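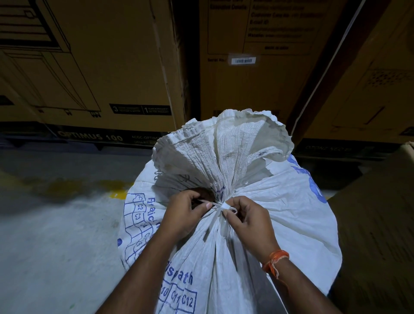

Film nights at Enham hall – is the second screening worth keeping?

reelchange
We've had the 7 pm and 9.15 pm showings running since May and I'm not convinced by the late one. The early showing fills up. The last late one had 26 people in, and most of those had tried for the early one first. Thoughts?

gantry_lane
Keep it. I work until eight and can't get to the other. If the late one goes I'll be driving to Gradville and paying their prices.

mossop77
What was on, though? You can't judge it on Tipoki. It's 107 minutes, subtitled, and nobody leaves before eleven. Put a comedy on late and see.

reelchange
Tipoki did better than the one before it. The hire is the same either way, so it's the heating and the projectionist we're paying for twice.

stalls_b
Is the licence per screening or per title? At our old place it was per title with 2 showings allowed, so dropping one saved us nothing.

reelchange
Depends on the distributor. Flamico charge per title, the others want a cut of each showing. We took 2,074 pounds on the door over the season and I haven't split it by showing yet.

mossop77
Then split it before you cut anything. You're guessing at the moment.

reelchange
Fair enough. I'll do it this week and post the numbers.

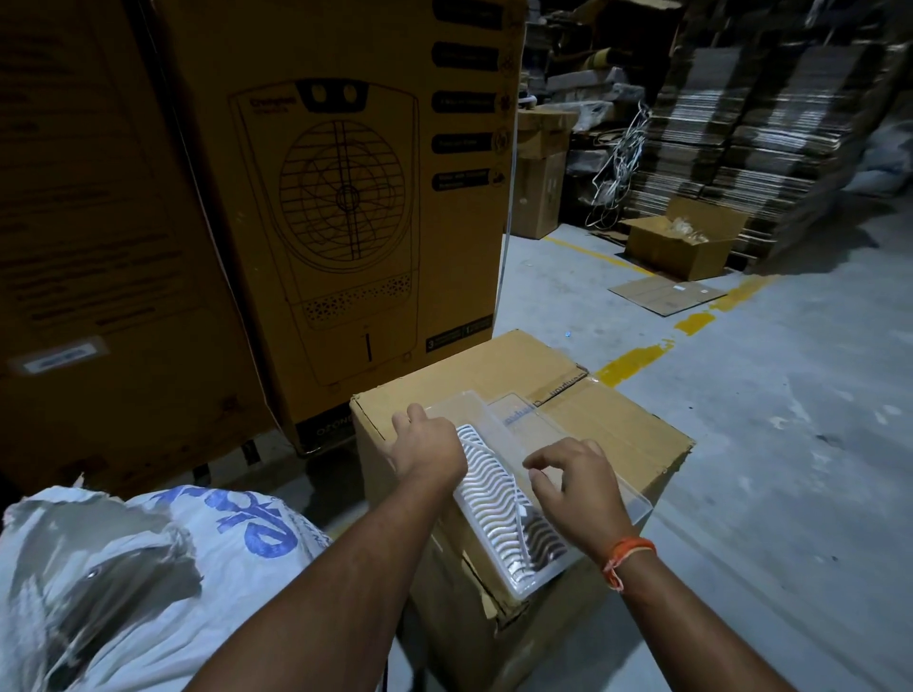 gantry_lane says a single start at 8.15 would suit the people who work late and the people who want to be home by half ten.

stalls_b
It wouldn't suit families. Half the early crowd have children with them, and a quarter past eight is too late for a PG.

mossop77
Agree with stalls_b. Do the early one every month and the late one every other month, with something rated 15.

gantry_lane
Every other month is how people forget it's on. I'd sooner have a late showing every month and no interval.

reelchange
The interval stays – the bar pays for the heating. I'll leave both on for the next film and we can look again after that.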